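I've gone a bit mad for pineapple since March, when the fruit shop in Drundham started putting them out the front at four dollars each. Over that time I've picked up a few habits worth passing on!

Smell the base before you buy. Sweet is good, vinegary means put it back (colour tells you less than you'd think, I've had lovely green ones). At home, stand it on the bench for a day or two if it's still a bit sharp, then get it cut and into the fridge. Mine keeps for four days in a sealed tub, if the kids don't find it first.

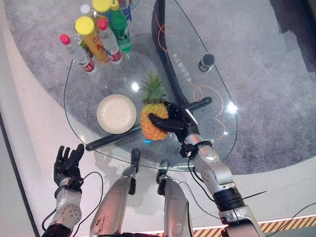 *A whole pineapple beside the plate, crown still on.*

For the cutting, I twist the crown off with a tea towel, slice both ends flat and work down the sides with a bread knife – so much easier than my good one. Save the skins! I simmer them with ginger and 100 grams of brown sugar, strain the lot and top it up with soda water. And wipe the board down straight away, as that juice gets properly sticky once it dries.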